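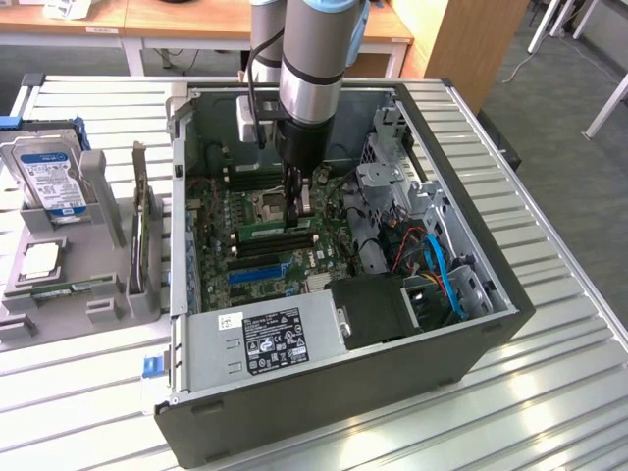 Fingers on the memory module, tower on its side, parts holder to the left.

Tuesday, bench 3, PC teardown cell

Question for the week, from Folke: can the arm take a dead office desktop down to a bare board, and put one back together, without a person standing next to it. Drullwood would like a yes or no by the end of July. My present view is no for the whole job and maybe for memory.

Parts in play are the memory, the CPU, the expansion card and the drive. The holder has a molded slot for each, so the place side is the easy half. I taught the slots once and have not touched them since. The drive pocket is the most forgiving. The CPU recess is the least, and I would not trust it overnight.

Memory, insertion. Approach is fine. Seating is where the time goes. The module needs to go down level, and if one end leads, the force reading looks the same as a proper seat until you check the latches. Siiri suggested pressing each end separately, the way she does it by hand. Put that in the program before lunch. It costs 4 seconds a module and I think it is worth keeping. 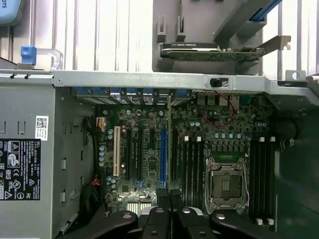

Wrist view, socket open, both memory banks empty.

The wrist view is good enough to tell an empty slot from a filled one. It is poor for depth. The black slots all look alike to the detector and it wants to call the neighbor. The long blue one is found every time, so I now locate that first and work out the others by offset from it. Crude — but the board does not move relative to the case, so it holds.

Things the arm cannot do at present:

CPU retention frame. Needs a push down and a sideways move together on the lever. Aivar has a finger tip drawn with a notch in it, not cut yet.

Wires. Anything thin and loose that has wandered over the board since the last case. A person moves it aside without noticing. The program has no idea it is there until a finger catches. I have no plan for this except better cable dressing before the case goes in, and that puts the person back at the bench.

Connectors. Not attempted.

Log has 814 attempts since the gripper change, all parts together. Aivar wants them split by part before anyone quotes a success figure. Agreed. The drive pulls flatter the total and should not be averaged in with the CPU.

For comparison, Beca strips the same model by hand in nearly 3 minutes, talking the whole time. She does not look at the latches at all.

To do
— split the log by part
— notched tip, chase Aivar
— rerun seating with the two-press routine, force limit unchanged
— ask Ilze if Gurelby can send cases with the same board layout, or the blue slot trick is finished

Left the arm parked at 17:40, program saved under Siiri's login as mine had expired.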